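Teaching a transfer task by hand
Speaker notes, Godoy workshop, afternoon session

Slide 1. Title
Wait for the doors to close. Say who we are: the Skevbridge bench group, working on small lab chores. The project is called Plirkgate. Questions can come in at any point, and I will repeat them for the people at the back.

Slide 2. The task
Move capped test tubes from one rack to another. Two racks on a table, one orange plastic, one wooden. The person does the task with a gripper in each hand, and the grippers record what the fingers did and where they went. A policy is then trained on those recordings and run on a two-arm robot.

Say why we picked it. People who work in labs do this all day. The tube is clear, which is hard for a camera. The holes are close to the size of the tube, which is hard for everything else.

Slide 3. Why hand-held
We started with remote control. One person sat at a pair of leader arms and drove the robot. It worked, but a good operator was slow, and a new operator was very slow. You can't feel the rim of the hole through a leader arm, at least not through ours. Most failed tries were at the last half inch.

With the hand-held grippers you feel the glass touch the wood. New people are useful before lunch on their first day. 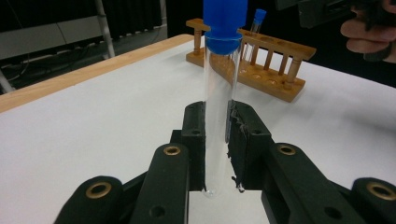
The cost is that a person can do things the robot can't. People roll the wrist, lean in, and reach across themselves. We lost a lot of early recordings this way. The hands went places the arms could not follow, and we only learned that on replay. Now we run the reach check the same evening.

(If asked: the check is a plain inverse kinematics pass over the whole path. If any point fails, the recording goes in a separate folder. We don't try to repair it.)

Slide 4. Numbers
We recorded 1000 demonstrations. After the reach check and a look by eye, 400 went into the first training set. Pause on this. Somebody always asks if we were too strict. My answer is that we trained on the full set as well and the arms hesitated over the rack. I don't have a clean comparison to show, so don't promise one.

Slide 5. The approach
Talk through the approach. The rule we give people is to stop short of the tube, line up, then close. Beginners want to close while still moving. That looks smooth and trains badly, and the tube gets knocked over.
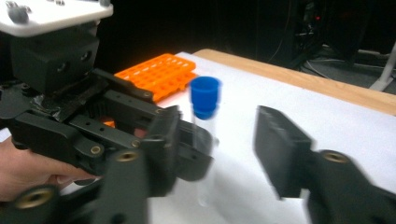

Gripper fingers on either side of a capped tube, orange rack behind.

Fast hand motion smears the wrist view. We ask for about half of normal speed near the tube and don't care much elsewhere. There was a beeper for a while to set the pace. People hated it and it came off after a day.

Slide 6. Two hands
Both hands are recorded together on one clock. The marker plates on top of the grippers give us position. Keep them in sight of the cameras. When a sleeve or forearm gets in front of a plate, the track drops and the recording is usually lost.
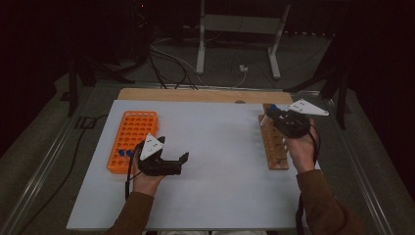 Both grippers over the board. The right one has hold of a capped tube at the wooden rack.

Cable length matters more than we expected. Too short and it pulls on the wrist, and the person starts to work around it without noticing. Leave slack and let it hang down past the arm.

Sessions are up to 11 minutes, then a break. After that the wrists get tired and the grip height starts to wander.

Slide 7. Setting out the table
Rack positions change between blocks. We move and turn the wooden rack by hand and do not measure it. An early version had tape marks for the rack, and the policy learned the marks. When we shifted the rack two inches it reached for the old spot.

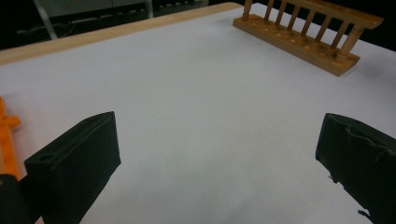
Open fingers over the white surface, wooden rack with its sockets empty.

Same point for the finger pads. Pads wear and their edges fray. We record with worn pads and with fresh ones, and log which is which.

Slide 8. What still fails
Go through these without rushing.
Tubes that lean in the hole. The arm grips off center and the tube comes up crooked.
Handing a tube from one gripper to the other. Of the 4 ways people do this, the policy has picked up one.
Knowing when it is done. It will sometimes go back to an empty hole and close on air.

Slide 9. Remote control again
We still use it for corrections. The robot runs, an operator takes over when it goes wrong, and only the takeover is kept. Galtetti is the name of the tool we wrote for that. It is small and a bit rough. The notes for setting it up are in the handout.

Slide 10. Questions
Leave this slide up. If there is time, play the replay clip with the crooked tube. If the sound is on, turn it off first.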